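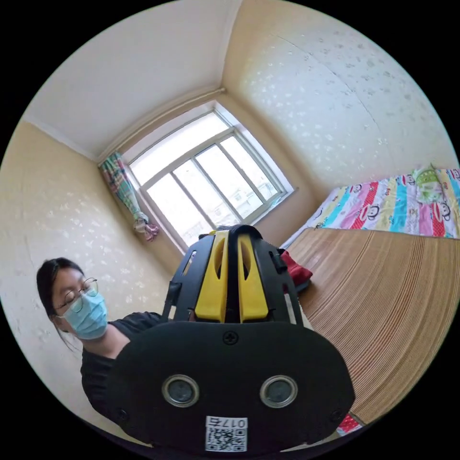
ALTONWOOD, September

I went along to the Carumdale open day expecting robots and got a flat with the beds still made up. The project pays people to do chores with a hand-held gripper, two yellow fingers and a pair of lenses on the housing, and the recordings go off to train a machine that will supposedly do the chores later. In the bedroom the operator wore a mask and glasses and kept her eyes down.

Henryk Nowakowski, our guide, said each person records 59 takes in a shift. I asked how many get thrown out. He said it varied. I asked what it varied between and he moved us along to the kitchen.

My trouble is with the rooms. Every example I was told about came from 18 homes, all within walking distance of the office, and the brochure talks about "any household". Mine has a dog and a bunk bed. Lena Sobczak, who checks the recordings, was more forthcoming. She reckons folding is the hardest thing to collect because everybody does it their own way, and she couldn't say whether that helps the learning or muddies it. I trusted her more for that.

We never saw a trained robot do anything. There's a demo promised for the next visit, at 2 in the afternoon. Parking was $20, bring coins.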